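Folding and Caring for Mesh Cloths: Your Questions

Hi, I'm Intan Osman, and I fold a lot of laundry (ask my family!). These are the questions that land in my inbox most often.

How many cloths should I own?
I keep 29, which sounds like a lot until you've had a week of spills. Ten would do for most kitchens.

Do I have to iron them?
Nope! I give each one a good shake, smooth it with my palm and leave it at that. 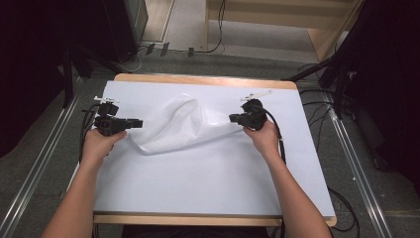
What's the easiest way to fold a thin white cloth so it stays square?
Lay it flat, match two corners along one short side, then bring the opposite side over and smooth from the fold outward. Fold it once more the other way and you've got a tidy little packet that stacks nicely.

Can I use fabric softener?
I'd skip it. My cloths soaked up water so much better once I quit (and they still feel soft enough to me).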